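Re: [dronlow-hall] Hall kitchen, what stays and what goes
Date: 30 August 2018

> On the kitchen question, I still think we should rent everything
> from Varna again like we did in May. Yes it cost 106 dollars but it
> came clean, it went back dirty and no one had to stand at a sink
> until midnight. If we buy our own we also have to store it, and the
> hall closet is already full of folding chairs. Also, has anyone
> heard back from Lubis on the water heater? And are we still doing
> the swap table at the supper or was that dropped?

Quick reply from my lunch break, sorry for the fragments. Will take these in whatever order.

WATER HEATER

Lubis called back Tuesday. They can come before the supper but only in the morning, and someone has to be there with the key to the side door. I can't, I work mornings. Anybody? They want the closet in front of the heater emptied first so they can get the panel off. Last time they charged us for the wait while we moved boxes so please lets not do that again.

Don't run the hot tap in the kitchen for more than a couple minutes until they've been. It trips.

RENTING

I don't mind Varna. But 106 was for one night, and the glasses were a deposit on top, and we have the supper, the coat drive and the January thing all coming. Adds up. Also you have to be home for the pickup and they give you a window of half a day, which was me last time, sitting in the parking lot with a book.

What I'd do is rent glasses and the big coffee urn only. Plates and bowls we own. We have most of it already if people would bring back what they took home (check your cupboards!! The long serving spoons especially, we had a full drawer of them in the spring).

Light plastic plates are fine for this crowd. Kids drop them, they don't chip, you can carry a pile in one hand. The mixed colors don't bother me and I'd rather not spend money on a matching set. They stand up fine in a wire rack too, takes up much less counter than the towels we were laying everything out on.

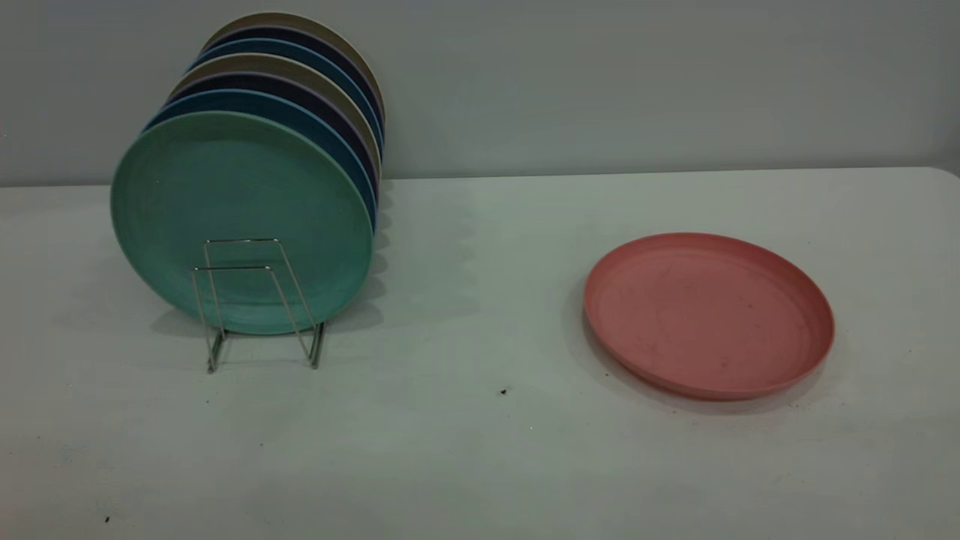 SWAP TABLE

Still on. Two tables along the wall by the coats, same as before. Rules as before too:

- clean, working, no clothes (clothes go to the coat drive)
- nothing you need two people to lift
- what's left at the end goes home with you. Not in the hall dumpster. We got a letter.

Flyers: 50 printed at Toner, I have them in my car. The first batch had the wrong start time, so if you picked yours up last week toss them and get new ones. Supper is at 6, doors at 5:30. The library has one up already and that one is right.

CLOSET

Agree it's full. But half of those folding chairs are broken and I'd vote to get rid of them. Pull each one open, if it doesn't lock it goes. That frees up the whole bottom left side and the kitchen bins can go there. I measured, two bins fit side by side with the lids on. Tall shelf is for paper goods only, it wobbles.

Still need:

- someone for the Lubis morning (see above, this is the urgent one)
- 2 people to set up tables from 3:30
- a decent can opener, the hall one is hopeless
- dish soap, sponges, trash bags. Save reciepts

Not sure yet about dessert, I have heard pie from a lot of people and no salad from anyone. If your on the fence bring salad.

Back to work. Will check mail again tonight, text if it's about the key.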